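Snack Sorting Table: Inspection Checklist with Comments
Wurkbridge site, packaged dry goods
Checked by: Rochelle Trevaskis
Comments by: Rochelle Trevaskis, Bevan Tamihana
Issue 4, June. Replaces the one-page version kept in the Harkard binder.

Scope

Covers the wooden tabletop, the colored bins, the woven placemat, and the individually wrapped bars sorted on them. Does not cover the stockroom shelving or the outer cartons, which have their own sheet. Rate each item OK, Action, or N/A. An Action rating needs a comment and initials. Items left blank are treated as not inspected.

Section 1. Tabletop

1.1 Surface free of crumbs, adhesive residue, and spilled product.
Rating: OK
Comment: Wiped before start. Dry cloth only. The spray cleaner leaves a film that wrappers stick to.

1.2 Wood free of splinters, raised grain, and open cracks.
Rating: OK
Comment: Front edge checked by hand along its full length. Sanding last spring has held.

1.3 Table steady when leaned on from the front and from each end.
Rating: Action
Comment: Slight rock at one end. Felt pad missing from one foot. Angus Doolan has the replacement pads. RT

1.4 Bars awaiting sorting lie flat and within reach of a seated person.
Rating: OK
Comment: See also 3.2 for bars on the placemat.
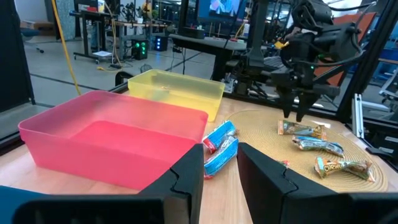
Bars may touch or overlap while they wait, provided no wrapper is trapped under a bin. Wrappers with a similar base color are the usual cause of a mis-sort. Two blue wrappers side by side should be read, not matched by eye. The flavor name is the deciding item. Where it can't be read without turning the bar over, turn the bar over.

Section 2. Bins

2.1 Bins empty at start of session.
Rating: OK
Comment: Look into each one from above. Translucent walls do not replace this check. A clear inner wrapper is hard to see from the side.

2.2 Rims and corners free of chips and sharp edges.
Rating: OK
Comment: Run a fingertip around each rim. One bin was withdrawn in the spring for a split corner and should not come back into use. Its tag number is 552.

2.3 Bins washed and fully dry.
Rating: OK
Comment: Wash log signed by Huia Tomoana. Air dry upside down on the rack.

2.4 Bins set clear of the front edge.
Rating: OK
Comment: Front edge stays open for hands and loose bars. BT

2.5 Color assignment posted and legible.
Rating: Action
Comment: Card is faded. Yellow and pink can still be told apart, but the product names beside them cannot. Reprint requested, job 1034. RT

Section 3. Placemat

3.1 Weave intact, with no loose fiber long enough to catch on a wrapper.
Rating: OK
Comment: Check the outer ring first, then work inward. Trim loose ends with scissors. Do not pull them.

3.2 Only wrapped product placed on the mat.
Rating: OK
Comment: The weave holds crumbs and can't be wiped clean. Any bar with an open seal goes straight to the reject tray and does not cross the mat.

3.3 Mat lies flat.
Rating: OK
Comment: Store flat. The previous mat was stored rolled and never recovered. BT

Section 4. Wrappers and labels

4.1 End seals closed.
Rating: OK
Comment: Press lightly at the middle of the bar and watch both ends. A crumpled wrapper is acceptable if the seals hold.

4.2 Flavor name readable, for example OATMEAL RAISIN on the Chewy bars.
Rating: OK
Comment: Creases across the lettering are acceptable if the name can be read in full once smoothed.

4.3 Barcode side turned up for any package without a readable name on its upper face.
Rating: OK
Comment: Flatten the code with two fingers before scanning. Wrinkled film gives a failed read more often than a damaged code does.

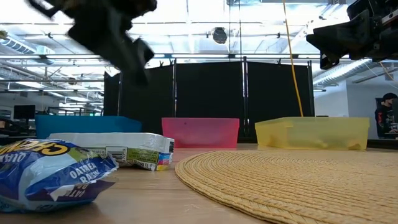

Section 5. Surroundings

5.1 Overhead lights on and not flickering.
Rating: OK
Comment: Lettering should be readable from the seated position without a lamp. Glare on glossy film is worst close to midday with the side door open.

5.2 Partition behind the table standing straight.
Rating: OK
Comment: Clips along the top edge to be looked at monthly. Next look due with Nevzat Yurt.

5.3 Floor in front of the table clear for a chair.
Rating: OK

Open actions

1.3 Foot pad. Angus Doolan. Fit before the next session.
2.5 Color card. Rochelle Trevaskis. Quote job 1034 when collecting.

File the completed sheet under 2428 in the Henare cabinet, top drawer.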